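Driver wanted for the Biremside to Cirkham run

Hi there! I'm Solange Rey, and I run Florevlow, a small flower delivery business out of Biremside. I've been doing the Cirkham route myself for nearly 15 months and I love it, but I also have a shop to open in the mornings (and two kids who'd like breakfast), so it's time to hand over the keys.

The job is 3 mornings a week, 58 miles there and back, with 30 or so drop-offs in the busy weeks and a lot fewer in November. You'd be in our little van, loaded by Urszula Marciniak before you even get here. She packs the buckets so tight nothing tips, bless her! Most of the drive is the old Lefèvre road, two lanes and trees on both sides, and I still roll the window down every single time.

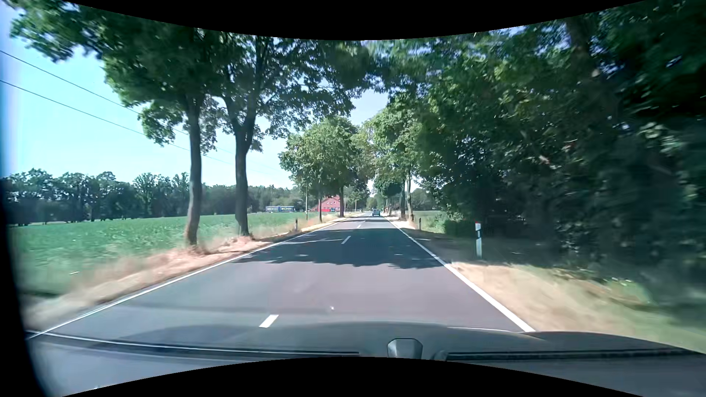

You do need a clean license, and you have to be okay with going slow behind a tractor at harvest. Please don't pass on the bends, the flowers can wait. Pay is hourly, gas is on us, and you can take home whatever bunches don't sell.

Interested? Stop by the shop or drop a note through the door by Sunday, August 16, 2020. Tell me a bit about yourself and which mornings you can't do. Dog people very welcome, there are a lot of dogs on this route.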